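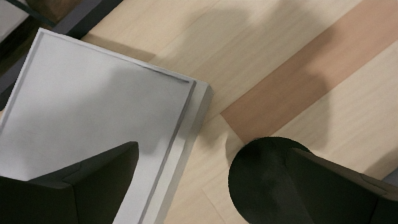
**Wood flooring** is any floor covering made from timber, and I've been writing up this entry since March because I can't stop reading about it! The two main kinds are *solid* (one piece of wood all the way through) and *engineered* (a thin top layer glued over a core).

## Laying direction

Most boards run along the longest wall. Diagonal layouts are my favorite – they wake up a plain room – but you cut more boards at the ends, so I'd order extra.

## Care

Sweep often and go easy on the mop. My own boards came from Kowalchuk, a small mill that cuts them 6 inches wide, and I've refinished them 2 times (the second go went much better). See also *parquet*, *subfloor* and *floor wax*.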